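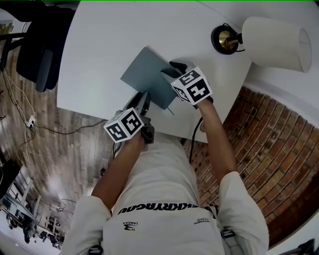 The first marble in the collection came out of a flower bed. The collector was six, his mother was putting in tulips behind the house in Clurkalham, and her trowel hit something that clicked.

"She thought it was a stone," he says. "She rinsed it under the hose and handed it to me. It was a plain clay one, brown, not even all that round. I put it in my pocket and I guess that was it."

He is 71 now, retired from a machine shop, and asked that his name be left out because the marbles are kept at home. They fill a spare bedroom, in shallow drawers that were made for sewing patterns. At last count there were 3,624 of them. He keeps the number in a spiral notebook and changes it in pencil.

As a boy he played for keeps like everyone else on his street. The ring was scratched in the dirt beside Peltonen, the hardware store, where the ground was packed hard by delivery trucks.

"You'd shoot until somebody's mother called," he says. "I was an average player. There were two brothers on the next block who took everything I had one summer, and I had to start over with a bag from the dime counter. I was sore about it for a year."

He lost interest in high school and didn't think about marbles again until his own children were small. The family was on the way back from the lake and stopped at a yard sale. A coffee can of mixed glass was sitting under a card table.

"I paid 2 dollars. My wife asked what I was going to do with it and I said the kids could have them. The kids never got them."

Most of what was in the can was ordinary machine-made glass, cat's-eyes and solid colors. A handful were older. He noticed a rough spot on one end of each and didn't know what it meant, so he drove to the library.

"That's the pontil, where it was cut off the glass rod," he says. "If it was made by hand, you'll usually find one. Somebody twisted that glass, cut it, and rounded it while it was hot. I had been rolling those across the kitchen floor."

After that he went looking on purpose. He went to farm auctions, church sales and estate clearances, and got to know a few dealers. The biggest single purchase came from a family cleaning out a barn two counties over. There were 1,330 marbles in that lot, packed in egg cartons and wrapped in newspaper, and it took him most of a winter to sort them at the dining room table.

"We ate in the kitchen until March," he says.

Many of the barn marbles turned out to be from Fliltau, a small glassworks that ran its machines a few miles outside town and closed before he was born. Fliltau marbles are not worth much. They are mostly white with a ribbon of green or oxblood red, and the ribbon often wanders off and stops halfway around. He likes them better than anything else in the room.

"A dealer will tell you that's a flaw. Maybe so. They had trouble with the feed on the one machine, I talked to a man years ago whose uncle worked there, and he said they never did get it right. I ran machines my whole life. I can look at one of these and tell you what kind of day they were having."

He has a few that are worth real money, among them a large sulphide with a figure of a sheep inside, but he is careful about what he says they would bring. Prices go up and down. A chip the size of a pinhead can take away half the value, and he has seen polished marbles sold as untouched ones.

"Buy a ten-power loupe before you buy any marbles," he says. "Hold it up to a lamp and turn it slowly. If the surface looks too good and the pontil is gone, ask about it. If the seller gets mad, put it down."

He doesn't wash them in anything stronger than dish soap, and he never puts them in hot water. Old glass can crack from a quick change in temperature. For storage he lines the drawers with felt and keeps the best pieces from touching one another. The bedroom curtains stay closed in the afternoon, mainly to keep the room from heating up.

Every June he sets up at the Skenix swap meet in the fairgrounds hall. It is a general toy meet, with dolls and cap guns and pedal cars, and marbles get a row along the back wall. He sells his duplicates there. He also keeps a bowl of common ones at the front of the table, and any child who stops can pick one.

"They take forever," he says. "The parents want to get going and the kid is going through the whole bowl. I tell the parents to go get a hot dog."

Some of the children have never seen the game played. One year he brought a square of old carpet and a loop of rope and showed them how to knuckle down, and he has brought it every year since. His thumb bothers him and he can't shoot as hard as he used to.

His daughter will get the collection, and she has asked him to label the drawers before then. He has done the top row. The clay one from the tulip bed isn't in a drawer. It sits in a saucer on the windowsill over the kitchen sink, next to the dish soap.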